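Two Airlines, One Airplane: What Is a Codeshare?

Money and Travel for Young Readers
2020-10-26

Have you ever stood in an airport and looked up at the departures board? Sometimes the same flight shows up twice. The city is the same, the time is the same, and the gate is the same. The airline name and the flight number are different.

It looks like a mistake. It is a business deal between two airlines, and it has a name: a codeshare. 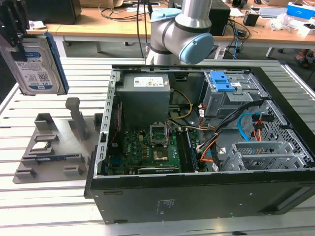
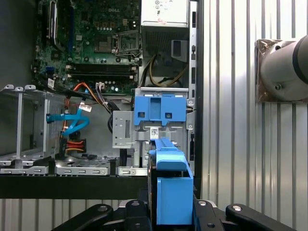

Both pictures: an open desktop computer on its side, and a robotic gripper holding a part.

What is the "code"?

Every airline has a short code made of 2 letters or numbers. The code goes in front of the flight number. If an airline's code is FK, one of its flights might be called FK 30.

When two airlines "share codes," one airline lets the other put its code on a flight. There is still only one airplane. It has one crew and takes off once. But it has two flight numbers, and both airlines can sell tickets for it.

A story to show how it works

Let's use two airlines. Furkorico is a big airline that flies long distances across the ocean. Stusto is a small airline with small planes. It flies short trips between towns.

A girl lives in the town of Kravchuk and wants to visit her grandparents in Flatisside, 2,000 miles away. Furkorico flies to Flatisside, but only from the big city. It does not fly to Kravchuk at all. Stusto flies from Kravchuk to the big city every morning.

Without a codeshare, the girl's family has to buy two tickets, one from each airline. When they land in the big city, they pick up their suitcases and carry them to another counter. Then they check in all over again. If the first plane is late and they miss the second one, Furkorico may say, "We are sorry, but that was not our flight." The family might have to pay for new seats.

With a codeshare, the family can buy one ticket from Furkorico for the whole trip. The short flight has a Furkorico number on it, even though the plane and the pilots belong to Stusto. The suitcases usually get a tag in Kravchuk that sends them all the way to Flatisside. If the first plane is late, the airlines will usually help the family get on a later one.

Who is really flying the plane?

The airline that owns or rents the plane and pays the crew is called the operating carrier. "Carrier" is another word for airline. In our story, Stusto is the operating carrier on the short flight.

The airline that sells seats on somebody else's plane is called the marketing carrier. On the short flight, that is Furkorico.

Tickets normally say which is which. Look for the words "operated by." A ticket from Furkorico might say "operated by Stusto." That tells you whose name will be painted on the side of the plane, and often which counter to go to at the airport.

Why would an airline help another airline?

Airlines compete with each other. They both want you to buy a ticket from them. So why would they work together?

Think about what each one gets. Furkorico can now sell trips to Kravchuk without buying a small plane or hiring more pilots. Planes cost a lot of money, and a small town may not have enough passengers to fill a big one.

Stusto gets more people in its seats. An airplane costs nearly the same to fly whether it is full or half empty. The crew still gets paid and the engines still burn fuel. If Stusto's plane has 30 seats and only 20 are sold, ten empty seats are earning nothing. People going on to Flatisside could help fill them.

How do they split the money?

When the family pays Furkorico for the whole trip, some of that money has to go to Stusto. The airlines agree on how much before they start selling tickets. There are different ways to do it.

One way is for Stusto to be paid for each passenger it carries. If nobody buys a seat, no money changes hands. Another way is for Furkorico to buy a block of seats ahead of time. Then Furkorico has to pay for those seats even if it can't sell them, so it is taking a risk.

The airlines' computers have to talk to each other too. If Furkorico sells a seat on the morning flight, Stusto's computer needs to know right away. Otherwise two people could end up with the same seat.

Can any two airlines do this?

They usually need permission. Governments have rules about which airlines can fly where, and about how airlines can work together. Officials may ask: Will passengers still have a choice? Will prices go up?

Suppose two big airlines both fly between the same two cities. If they start working closely together, they may stop trying so hard to beat each other's prices. That can be bad for the people buying tickets. In our story there is less to worry about, since Furkorico and Stusto fly to different places.

Is a codeshare the same as buying an airline?

No. In a codeshare, both airlines stay separate. Each one has its own planes, its own workers, and its own boss. The deal can last for years, or it can end. Furkorico and Stusto might start sharing codes in May and decide later to stop.

Try it yourself

Next time you are at an airport, or looking at an airport's website with a grown-up, find the departures list. Look for flights leaving for the same city, at the same minute, from the same gate. Some boards show all the flight numbers together. Others flip between them every few seconds — so keep watching the same line for a while.

Words to know

Carrier: an airline.
Codeshare: a deal that lets one airline put its code on another airline's flight.
Operating carrier: the airline that flies the plane.
Marketing carrier: an airline that sells seats on a flight operated by another airline.
Connection: changing from one plane to another during a trip.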